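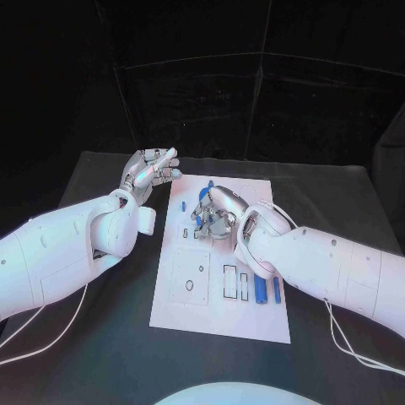
Printed outline sheet on the gray table cloth.

December, 4:15 p.m. Toner adhesion, Bisero stock against Pirkport stock.

Printed the outline template on both papers, same machine, heavy paper setting. Sheets rested overnight under a board before rubbing. Weight on the rub block 300 g, four passes per sheet, fresh cotton each time.

Bisero: faint gray on the cotton after pass two, none after that. Lines still sharp under the loupe. Pirkport: smear on every pass, worst on the thick outlines, and flaking where the sheet was folded.

Page counter read 2353 at the start. Fuser was last cleaned well before that, so the Pirkport result may be partly the machine. Room humidity 46 percent, a little high for us — the Pirkport ream had been open on the shelf.

To do: repeat Pirkport from a sealed ream. Try the Song coated sheet if any is left. Ask the Sonia print room which fuser setting they use for coated.

Rubbed sheets are in the flat drawer, unlabeled so far.

Workshop notebook | Contact | Back to top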